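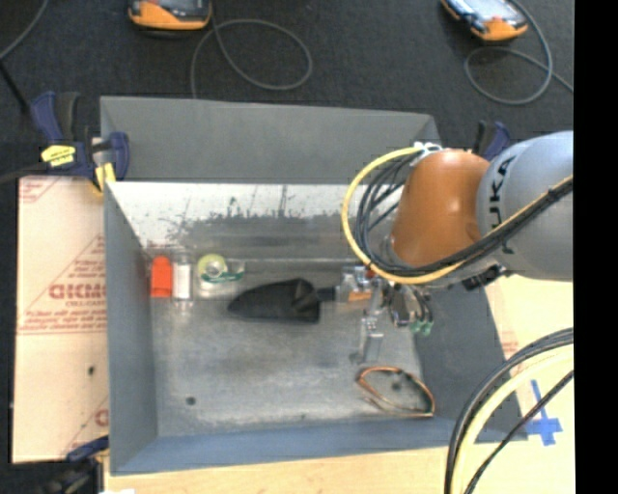 Teaching by hand, teaching by remote

Dušan Dimitrov runs the demonstration work at Jotgate, where operators show robot arms how to pick mixed household goods out of a bin. Each recorded pick becomes training material for a controller. I spoke to him one afternoon in the company's upstairs workshop, with his colleague Adjoa Asante joining us for the second half.

Jotgate uses both common methods. In the first, the operator takes hold of the arm and moves it through the task while the joints are slack. In the second, the operator stands back and drives the arm with a handheld controller. Dimitrov began with the first and still uses it to train new staff.

"If you have never pushed an arm around, you do not know where its elbow is," he said. "You think about the fingers and forget there is a large joint behind them that also has to clear the wall of the bin. Two hours of moving it by hand fixes that."

For recording, however, the team has gone over almost wholly to remote control. Hand guiding puts the operator's forearms in the camera view, and a controller trained on those pictures may come to depend on them. It also changes the forces. "A person holding the wrist will take up some of the load without noticing. Then you play the motion back with no person, and the finger lands a little low."

Remote control has faults of its own. The operator loses the sense of touch, and there is a delay between hand and arm. Dimitrov puts the delay on their present set-up at 135 milliseconds, most of it in the video link. Operators who look straight at the bin do better than those who work from a screen, but they see things the controller will never see. Jotgate therefore has them learn by direct view and record by screen.

I asked which objects gave the most trouble. Clear plastic, he said, and anything made of thin loops.

"A tape dispenser is easy. It is a solid lump and it has a good edge. A hand shovel is all right if you go for the handle and leave the blade alone. Glasses are bad. The gripper can close on nothing, because you have gone through the middle of the rim, and on the screen it looks like a grasp."

A bare metal bin adds to the difficulty. The floor throws back cloudy reflections, and a thin frame lying on it can be lost among the scuffs. Dimitrov has been asked by visitors why he does not line the bin with felt. His answer is that customers do not line theirs.

The bins are clamped to the bench. Asante, who wrote the recording procedure, treats this as the most important line in it. "An operator will lean the finger on the wall to steady it. It is a natural thing to do. If the bin creeps, every pick after that has the wrong wall position, and you find out when you train on it."

Her procedure asks for four picks from each layout before the objects are moved. Fewer gives too little variety in approach, she said, and with more the operators fall into a habit. They may stop and start again, but they may not edit. A failed grasp followed by a correction is kept whole, with a note of where the correction starts.

"People are ashamed of the corrections – they want to hand in the clean ones," she said. "The clean ones teach the arm what to do when all is well. We have plenty of that."

The notes were at first made on paper. They are now entered in Zenurix, an in-house logging tool that ties each comment to a time in the recording. Asante described it as adequate. Its main weakness is that it accepts any text, so that the same fault has been entered as "slip", "slipped", "dropped" and "lost it". A fixed list is planned for December.

Both agreed that operators differ more than the machines do. One drives the finger straight down and closes at once. Another comes in from the side and nudges the object first. Mixing the two styles without labels gave a controller that hung above the bin and wavered between them. Recordings now carry an operator number, and the training run can be held to one style.

Jotgate's next trial is with Alhassan, a parts supplier, on small metal fittings. Dimitrov expects to return to hand guiding for the final insertion step, where the screen gives the operator very little to go on. The arm will be guided once by hand to set the path, and the remote recordings will be made from there.

"I would like to have force feedback in the controller," he said. "I have asked for it. Until then we push the arm."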